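The Second Life of the Kitchen Table

One end for dinner, the other for everything you swore you'd put away
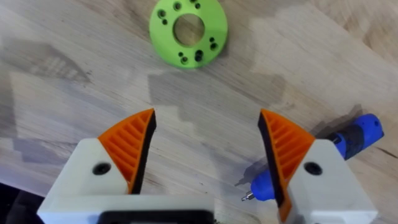
Malcolm Pickering does not believe in hobby rooms. Give a person a room, he says, and within a year they will be standing in the doorway of it holding a laundry basket, looking for a place to set it down. What they need is a table, and somebody in the house who wants it back by six.

I went to see Pickering in June because I had lost an argument at home about a bright green plastic ring. It was thick and flat with a big hole through the middle and little holes set around that, it had come off a 3D printer, and it had been on our table long enough for people to pass the salt around it. I knew what it was for. I had known when I printed it. By the time the argument came up I could say only that it was part of something, and that the something was coming along.

Pickering has run the Tunstall Table Club for long enough that his own table has gone the color of weak tea. The club has 40 members, all of whom make things where they also eat. They build clocks, lamp fittings, model bridges and a good many brackets. Brackets are the gateway drug of home printing. You make one to hold up a shelf, and then you need a shelf for the brackets.

"The wood gets it worst," Pickering told me, running a thumb down a scratch. He likes a pale top with plenty of grain and a few knots, on the theory that it hides crumbs and glue about equally well. His wife's theory is that it hides small screws until you put your forearm on one.

The plastic, for its part, does not hide at all. Walk into any member's kitchen and the color comes at you first: lime, orange, a blue that has never occurred in food. Some people will tell you they choose it so the parts are easy to find. Tracey Dunmore, who prints in the loudest green she can buy, told me she chose it because it was on sale, and that she bought 4 spools before she had seen it in daylight.

Dunmore is the club's great finisher. She has a notebook with every part she has ever printed in it, and last winter she went through and marked which ones had ended up attached to something. The total was 396 parts. She declined to give me the other number. "More than my sister thinks," she said, "and fewer than I told her."

Her method for a shared table is simple and I have stolen most of it. Everything belonging to one job lives on one tray. The tray goes up on the fridge at supper and comes down after the dishes. Screws travel in a jar with a lid, never in a saucer, a rule she made after a dinner she still won't discuss. Any part that has gone up and down for a month without being touched gets a strip of masking tape with its purpose written on it. If she can't write the purpose, it goes in the drawer.

The drawer is where things get delicate. Pickering has three of them. He opened one for me and shut it again.

There is, of course, furniture for sale that promises to solve all this. Lovon makes a folding bench with a lip around it. Wurkero has a cart on wheels. The Villus comes with a lift-up top, so that you can close the lid on your project and eat off it, and at a shade over $1000 it had better do the washing up. Pickering tried one at a friend's house and admired the hinge. He could not get past the lid. Once it was down, he forgot the work was there, and so did the friend, who discovered in spring that he owned half a clock.

I bought a tray. It was the cheap kind, with a cork bottom. I put the green ring on it, and the screws in a jam jar, and a strip of tape beside the ring, and then I sat for some time with the pen.

My wife came by and asked if she could start setting out plates. I wrote "lamp?" on the tape and carried the whole business over to the fridge. Dunmore says the question mark is allowed for the first month.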